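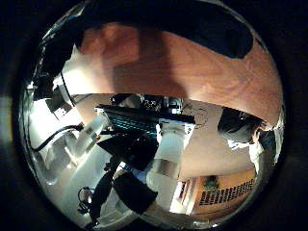

Wood grain on the work surface.

Visit report: Destarier connector and terminal block plant, Dranley

The visit was arranged through Tenbridge, which distributes the Destarier terminal block range and organizes one plant tour for trade buyers each October. The group met at the gatehouse at 8:30 a.m. Safety glasses and heel straps were issued at the door. Phones stayed in lockers for the molding and plating areas and were returned for the remainder of the tour.

Incoming material

Copper alloy strip arrives on reels and is held in a dry store until the certificate has been matched to the purchase order. A sample is cut from the outer wrap of each reel and checked for thickness, hardness and conductivity. Resin for the housings is a glass-filled polyamide, delivered in lined sacks and dried before use. The store uses a plain first-in, first-out lane system with printed cards. The warehouse software was down on the morning of the visit and the cards carried the work without trouble.

Stamping

Contacts are stamped on progressive dies. The die we were shown has 12 stations and produces a screw clamp body complete with the tang that locks it in the housing. The press was running at 300 strokes per minute. Burr height is measured at the start of each reel and again at the end, and the die is pulled for sharpening when the trend line reaches the internal limit, well before the drawing limit. The older press at the end of the row has no in-die sensing, and the plant uses it only for marker carriers and end brackets.

Plating

Tin over nickel is standard on the clamp bodies. Plating is reel to reel, with the strip masked by belts so that the deposit is heavier at the contact zone. Thickness is read by X-ray fluorescence. Silver is available to order, but the silver line was closed for a tank change and we saw it only through the window.

Molding

There are 22 molding machines in the hall, nearly all of them electric. Two hydraulic units remain for the large feed-through housings. Sprue is reground and sold off, and none of it goes back into housings. Cavity numbers are molded into the underside of each part, below the rail foot, which makes it possible to trace a short shot to a single cavity. Our group asked about color drift between gray batches, a known nuisance when a panel is extended years later. The answer was that color is now compared with a retained plaque under fixed lighting, and that deliveries before this change can't be matched on request.
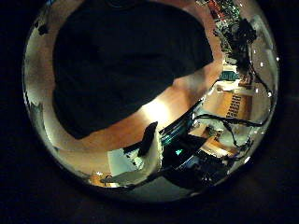 Dark shirt and bare forearm over a wooden tabletop.

Assembly and test

Assembly of the standard blocks is automatic. Short runs, including the disconnect types and anything with a diode fitted, are done by hand. Screws are driven to half depth so that the wire entry ships open. Each block then gets a contact resistance check and a dielectric test between neighboring poles.

The test lab takes samples from every lot. Tests under way included:

Conductor pull-out on stranded wire, with and without ferrules
Temperature rise at rated current
Vibration on a loaded rail section
Glow wire on housing material

A 300 hour damp heat test was also in progress on a new push-in block. The lab works with a spring supplied by Zou, and the retention force of this spring after heat aging was the subject of most of the questions. Curves were displayed for two wire sizes. We were told the smallest size would follow in the spring data sheet.

Practical points for buyers

Minimum order for printed markers has been lowered to one card per text. Lead time on silver-plated bodies will stay long until the tank work is finished, probably in November. The rail foot on the new push-in block is slightly taller than on the screw type, so end brackets are not interchangeable between the two series. Tenbridge will carry both brackets in stock – part numbers differ only in the last digit, and orders should be checked for this.

The tour ended at 1:15 p.m. Sample bags were handed out at the gatehouse, with a revised rail accessory list for the coming year.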